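January, afternoon. Booth notebook, Heydari bench
Cloth, letters, worktop

Picking up from the last entry, which stopped at the side returns. The back cloth has been rehung and the sides are dressed again. Work covered here: cloth tension, letter fixing, surface of the top, and the edge of the basin cut-out. Lighting is left for a separate entry, apart from what it does to the cloth.

Cloth

Cloth is the matte black from Grurnurberg, same roll as before. The drop was cut to 970 mm including the turn-over at the top. The turn-over is single thickness and not stitched. I had planned to hem it, but a hem puts a ridge under the clips and they creep sideways off it. Raw edge folded to the back holds better. It sheds a little lint on the first day and then settles down.

The back and the two side returns are the same cloth. At each corner the cloth is carried round in a curve. A hard corner was tried on the Hilton booth and it produced a vertical crease that caught the ceiling light all the way down. The curved version has no such line, but it takes up more width than the drawing allows for. The drawing needs correcting. Allow 300 mm extra per corner on the next cut and trim on site.

Wrinkles: still present, soft ones, mostly low down. Steamed from the back, hung overnight, steamed again. The folds from the packing came out after the second pass. What remains is slack. The clips only hold the top edge, so the lower part of the cloth goes where it likes, and where it meets the table it is pushed forward slightly and rumples. Options considered:

Weighted bottom edge. Chain in a pocket would do it, but needs sewing and would knock on the back of the table whenever the cloth is moved.

Batten along the bottom, behind the table. Cheap and quick. Makes it awkward to get the cloth off for washing.

Hook-and-loop strip to the rear edge of the table. My preference. Strip can be glued to the table and sewn or ironed to the cloth.

Decision put off until the next wash, as the cloth will shrink a bit and there is no sense placing the strip twice.

Clips are the small black ones. The silver ones are back in the drawer. Silver reflected the ceiling light and looked like a row of bright dots along the top. Spacing is by eye. They should go where the cloth wants to sag, and near the letters, because the letters drag the cloth down.

Letters

Seven, in two rows, the four-letter word over the three-letter one. All cut from the sheets in the flat drawer. Orange, pink and peach took colour evenly. The two pale ones in the middle of the top row have very little colour in them and come up white under some light. If anyone recuts those, go a step darker.

The thin red outline on the lower row was kept. It is fussy to cut round and the inside corners of the M took three blades. The bubble serifs are the weak point: they curl at the tips if the letter is handled by them. Hold by the stem.

Fixing was the main time sink. Hustix tabs let go of the cloth overnight, on both sizes. They bond well to the back of the letter and poorly to the nap. Pressing harder only flattens the nap and leaves a grey patch. Stitching through the letter was ruled out since it shows. A patch of thin card behind the cloth, with the fixing passing through to it, spreads the load and stops the letter rocking. I recommend the card patch for anything as wide as the M. The narrow ones don't need it.

Alignment is loose on purpose. The top row leans about and the bottom row is meant to sit steadier. Tried a straight baseline with a string line first and it looked like a shop sign put up badly, because the cloth isn't flat and the eye picks up every small error. With a bit of tilt the errors are lost.

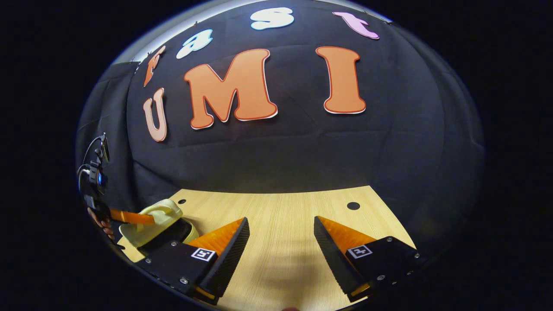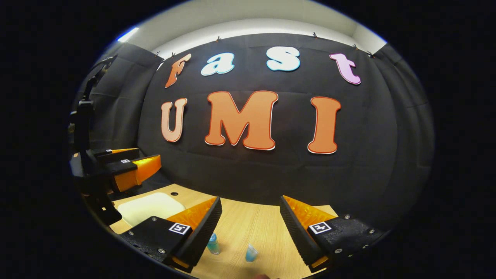
How should the cloth be marked for the letters without leaving a line on the front?

Mark on the back. Hang the cloth, push a dressmaker's pin through from the front at the foot of each letter, then go round behind and put a small chalk cross where the point comes out. Remove the pins and work to the crosses. Chalk on the front brushes off the surface but stays in the nap, and a damp rag makes it worse. Wax pencil is no good on either side.

Table

Top is light wood-grain. Grain runs along the length and the pieces were chosen with the same shade in mind, so the replacement end doesn't look like a replacement. Surface wiped down with a barely damp cloth, then dry. No oil, no polish. Polish was used once at Hilton and the top became a mirror for the ceiling light for weeks.

White basin is let into the left part of the top. Corners of the cut-out are rounded to suit the basin. Checked the rim with a straightedge: it sits proud by less than a credit card at the front and is level at the back. That is acceptable for a dry basin. No plumbing is going in. For the same reason the small round hole by the basin stays open for now. It is for a tap, presumably, going by the position, and if we fit a dummy tap it should be one that lifts out, so the top can still be wiped in one go.

Things to watch on the cut edge:

Sealant under the rim is the clear type. Do not top it up with white. The two don't bond and the white goes yellow first.

Crumbs and thread collect along the right-hand rim. A wooden skewer clears it. A knife marks the basin.

Anything heavy goes on the right of the top. The left is weaker where the cut-out is.

Small goods used on the top

The pale yellow slipper sheds a faint dust of its own on the black cloth if it is stored against it. Keep soft goods in the lidded crate, soles down, and keep the crate off the table when the cloth is being steamed. The dark inside of the slipper picks up lint from the cloth just as readily, so brush it out before use. A rubber lint brush works. The adhesive roller pulls at the upper and should be kept for the cloth.

If a lighter item disappears against the top, move it back towards the cloth. The cream and pale yellow items are the worst for this on light wood grain. No change to the table is planned on that account.

Costs and stock

Cloth offcut remaining: enough for one side return, not enough for a back. Stored rolled, not folded, on the tube marked 99. Please don't fold it.

Black clips: 13 left in the tin after this rehang. Order more when placing the hook-and-loop order, same supplier, same postage.

Letter sheets: orange is low, pink is fine. No peach at all, so look after the U.

Open items

Correct the drawing for the curved corners.
Wash the cloth cold, line dry, then measure the drop again before anything is glued.
Fit the hook-and-loop strip to the rear edge of the table.
Recut the two pale letters a shade darker if there is sheet left over from another job.
Find the lid for the second soft goods crate. Last seen under the Heydari bench.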